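Zutstead Robotics Club — Gripper and Work Area Check
Filled in by Suqin Kong, October, before the shelf-tidying task
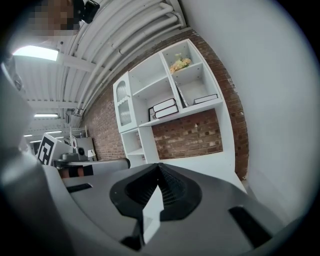

1. Hand-held gripper

Body: gray housing checked for cracks, both sides. OK.
Black pad: wiped with a damp cloth, ribs cleaned with the soft brush. OK.
White fingertip: wiggled by hand. Slight play at the base. Tightened, recheck after 2 runs.
Fasteners: one screw replaced from the Kinnunen kit. Please put the driver back in the kit — it was in the sink drawer again.

2. Marker board

Print clean, no creases or tape over the black squares. OK.
Board stands on its own. Tilt is fine for this task, but don't lean bags on it.
Spare print is in the Urkine folder.

3. Shelving unit

Pushed at shoulder height, no rocking. OK.
Books: the leaning one is part of the layout, leave it leaning. The two stacked books go back flat after every run.
Flowers: near the front edge of the top cubby. Acceptable for the task, pick them up if they fall.
Glass-fronted door: keep shut. No gripper practice on this side until everyone has done the glass talk.

4. Room

Ceiling lights on. OK.
Walkway along the white wall: clear for 8 students, bags to go in the hall.
Table lamp: cord tested, tag in date.

5. Recording

Run numbers start at 124. Write the number down before you pick up the gripper.
Storage on the Pluserura laptop: room for 300 more runs. OK.

Still open
Fingertip play — see item 1.
First aid kit is short on small bandages. Suqin to ask the office.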